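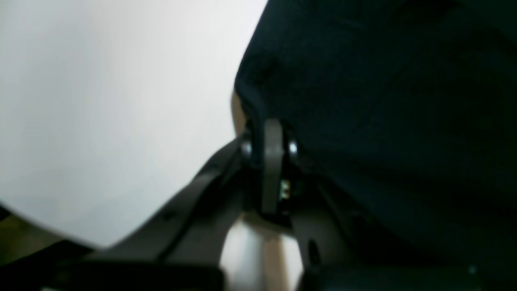 Lista: intercambio y arreglo de ropa
Inicio | Hilos | Archivo | Buscar | Darse de baja

Re: Re: ropa oscura, qué hacemos con ella
De: Maarja Jankauskaitė

Hola a todas, contesto rápido que entro a las cuatro.

Lo oscuro, aparte. Siempre. Azul marino y negro pueden ir juntos, no hace falta separarlos más, que con la luz del local no los distingue ni quien los cosió. Lo blanco en la otra mesa y sin tocarse, el año pasado una chaqueta negra nos tiñó dos fundas y hubo que tirarlas.

Daryna, a lo tuyo:

> El 08:40, Daryna Nechyporuk escribió:
> Tengo ya las bolsas de tela en casa, las que sobraron de
> Bandley. ¿Las doblo o las llevo tal cual? Y los cojines,
> ¿entran en el intercambio o solo ropa? Ursina dice que sí
> pero en el mensaje de agosto ponía que no. Otra cosa: ¿quién
> tiene el quitapelusas? Yo no.

Las bolsas dobladas, en tres, con las asas hacia dentro. Si vienen hechas una bola ocupan el doble y luego no cierra la caja. Cojines sí, pero con la funda lavada. Lo de agosto era por el relleno, los sueltos sin funda siguen sin entrar. Ya corregiré el texto.

El quitapelusas lo tiene Yevhen, creo. Yevhen, si lees esto, tráelo el martes porfa, y el cepillo tambien.

Prendas gordas (sudaderas, abrigos): no las colgueis, se deforman los hombros. Dobladas y planas. Los botones que falten, en un sobre pinchado con imperdible a la prenda, no en el bolsillo!! Luego se pierden en la lavadora.

Etiquetas quedan 100, Mei-kuen pide más en Bristero si hacen falta. Hilo negro no queda nada. Azul marino un carrete empezado, para dobladillos vale.

La llave, donde siempre. Quien abra que suba la persiana entera, a medias se atasca.

Me dejo algo seguro. Preguntad por aquí y no en privado, que luego contesto lo mismo cuatro veces.

Maarja

2 respuestas | Compartir (0) | Hilo anterior | Hilo siguiente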